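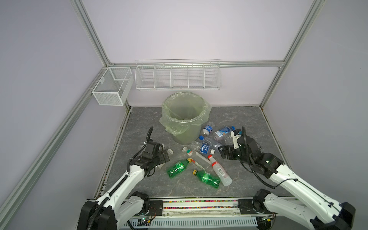 Wohin gehören leere Kunststoffflaschen, für die es kein Pfand gibt?

In Girnport kommen sie künftig in eigene kleine Sammelbehälter mit hellgrünem Beutel, die in den Fluren und Teeküchen der städtischen Gebäude aufgestellt werden.

Die Stadtverwaltung Girnport stellt die Sammlung von Getränke- und Haushaltsflaschen in ihren Dienststellen um. Insgesamt 160 Behälter werden bis Ende Februar ausgegeben. Bislang landeten pfandfreie Flaschen überwiegend im Papierkorb am Arbeitsplatz und damit im Restmüll. Die Papierkörbe bleiben stehen, sollen aber nur noch Papier und Kleinabfälle aufnehmen.

Auf dem grau gemusterten Boden um den Behälter liegen durchsichtige Flaschen mit blauen und weißen Verschlüssen, eine davon zerdrückt, dazu eine undurchsichtige weiße Flasche mit rotem Deckel. Alle diese Formen sind nach der neuen Regelung zugelassen, sofern sie kein Pfandzeichen tragen und restentleert sind. Etiketten müssen nicht entfernt werden. Die Verschlüsse bleiben auf der Flasche.

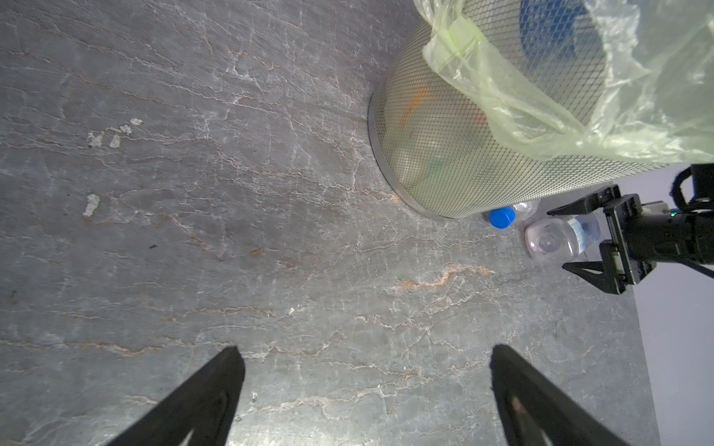

Pressestelle der Stadt Girnport | Abfall und Wertstoffe | Februar

Ein durchsichtiges Fundstück mit blauem Schraubverschluss neben dem Korb statt im Beutel: Flaschen auf dem Fußboden gelten der Hausordnung zufolge als nicht entsorgt und werden von der Gebäudereinigung nur im Rahmen der regulären Tour aufgenommen. Die Beschäftigten werden gebeten, volle Beutel zuzubinden und am Sammelpunkt im Erdgeschoss abzustellen. Neue Beutel liegen dort in einem Fach bereit.

Der Auftrag für die Abholung ging nach einer Ausschreibung an das Entsorgungsunternehmen Luketti. Es fährt neun Standorte im Stadtgebiet an, darunter das Rathaus, die Stadtbücherei und das Verwaltungsgebäude am Planotwood-Platz. Geleert wird jeweils vor 14 Uhr. Außerhalb dieser Zeit dürfen keine Beutel vor die Gebäude gestellt werden, auch nicht auf die Laderampen.

Die Beutel selbst liefert die Firma Tse. Für das laufende Haushaltsjahr hat die Stadt rund 2.000 Stück bestellt. Sie werden mit einem breiten Umschlag über den Rand des Behälters gezogen – so rutschen sie beim Einwerfen nicht nach innen. Gebrauchte Beutel werden nicht ausgewaschen oder erneut eingesetzt, sondern zusammen mit dem Inhalt abgegeben.

Nicht in die neuen Behälter gehören Glas, Getränkedosen, Spraydosen und Flaschen mit Resten von Reinigungsmitteln. Letztere sind weiterhin beim Schadstoffmobil oder auf dem Wertstoffhof abzugeben. Pfandflaschen sollen wie bisher über die Kisten in den Teeküchen gesammelt werden; der Erlös verbleibt in der jeweiligen Dienststelle.

Für die Schulen und Kindertagesstätten gilt die Umstellung vorerst nicht. Dort laufen die bestehenden Verträge weiter, über eine Ausweitung wird mit dem nächsten Haushalt beraten. Vereine, die städtische Räume nutzen, können sich auf Antrag einen Behälter überlassen lassen. Der Antrag ist formlos bei der Gebäudewirtschaft einzureichen und muss den Raum sowie die Nutzungszeiten enthalten.

Ein Merkblatt zur Trennung hängt an allen Sammelpunkten aus und ist im Bürgerbüro in gedruckter Form erhältlich. Rückfragen zur Abholung nimmt die Gebäudewirtschaft während der Öffnungszeiten des Rathauses entgegen.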